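Demonstration gathering (robot learning)

Demonstration gathering is how a learning robot gets its examples: a person steers the arms through a chore, and the run gets saved. I did this at Mondine for 14 weeks, and tidying tools onto a pegboard was my favorite -- scissors are sneaky! 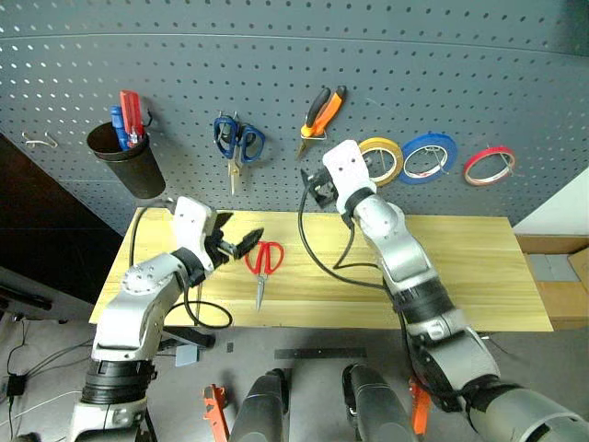
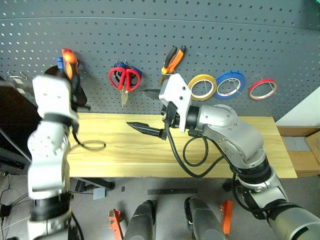
Khairul Wuisan disagrees with me on clumsy runs and would keep every one, as long as the tool ends up on its hook. I toss them. We saved 60 runs a day, with five set aside for testing.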